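Street Food Operations: Unit 4 Handout
Holding, Display and Portioning on a Small Stall

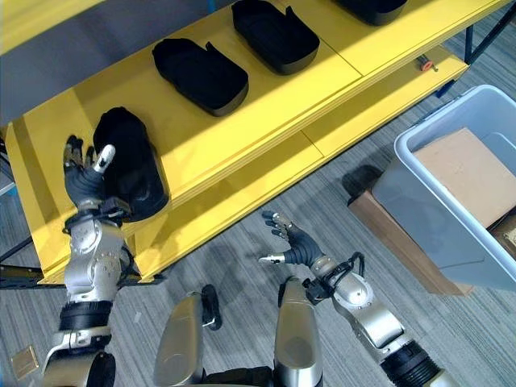 4.1 Scope

This unit covers the period between cooking and service on a stall with one griddle and no more than two staff. Cooking temperatures were dealt with in Unit 3 and are assumed here. Delivery orders are left to Unit 6.

4.2 Terms

Holding time: the interval between an item leaving the griddle and being handed to the customer.
Display stock: anything cooked and on view, whether or not it is for sale.
Par level: the quantity of a prepared item that should be ready at the start of service.
Yield: usable weight after trimming or cooking, as a percentage of the starting weight.

4.3 Holding time and texture

A beef patty goes on losing juice after it leaves the heat. Most of it goes into the lower half of the bun, so a held burger fails at the base first. Toasting the cut faces slows this down. So does placing the lettuce under the patty, although the lettuce then wilts sooner.

Fried items behave differently. Steam leaving the inside softens the crust, and a closed box speeds this up. Use a vented box, or leave the lid open until the customer is at the counter.

Sauces made with egg are kept chilled and brought out in small bottles. A bottle is finished or discarded. It is not topped up.

4.4 Worked case: the Flustard stall

Flustard sells a single burger and one side dish at the Clurnden night market. Its par level for patties was set at 100 per service. Sales over the July services used for this course averaged 73. Patties were shaped by hand before opening and the surplus was thrown away at closing.

Surplus per service: 100 − 73 = 27 patties
Surplus as a share of par: 27%

The stall then moved to shaping in two batches, the second only if the queue justified it. Note that the second batch takes one person off the griddle at the busiest time, near 9 pm. Consider this cost before recommending the method elsewhere.

4.5 Portioning

Portions are set by weight before cooking. Scoops and spoons are acceptable for slaw and pickles, where a small error costs little. They should not be used for meat or cheese.

For minced beef, 2000 g divided into portions of 125 g gives 16 patties. Weigh the first three and then every fifth one. If two in a row are off by more than 5 g, weigh the remainder of the batch.

4.6 Surfaces

Worktops and shelves in contact with food should be smooth and free of open joints. Grade 304 stainless steel is the usual choice for the main bench. Boards are kept apart for raw meat and for ready-to-eat items, and cloths are kept apart in the same way.

4.7 Reading and task

Read the Ezzat case in the course pack, pages 8 to 11, and compare its menu with that of Vurier. Both sell from a single hatch. Prepare a one-page table giving, for each menu item, the expected holding time, the first fault to appear and the point at which the item should be discarded. Bring a printed copy to the next practical.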